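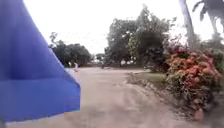
Threads > Gardens and paths > Groscombe

Last updated: Monday, June 17, 2019

So the Groscombe newsletter says the garden track has been "transformed". I walked it this morning. It's a dirt track. Packed earth, dusty, tyre ruts running lengthwise.

The bill was apparently 2763. For what? I'd like to see what Ernis were paid to do, line by line.

The stones down the side are supposed to be "edging". They look like stones and clumps of earth in a heap to me – I've seen tidier field banks.

Grass behind them is nice and green, I'll give them that. It's also a very small patch.

The big shrub is lovely, all salmon pink and coral. Leopoldo Hinojosa says it was there long before Ernis turned up, so I don't see how it counts as planting.

Baltazar Cortés tells me proper surfacing comes in September. He told me that last year too.

Anyone with a pushchair or a wheelchair, I'd ask before you set out. "Accessible to all" is on the leaflet – I'm not convinced whoever wrote it has been down there.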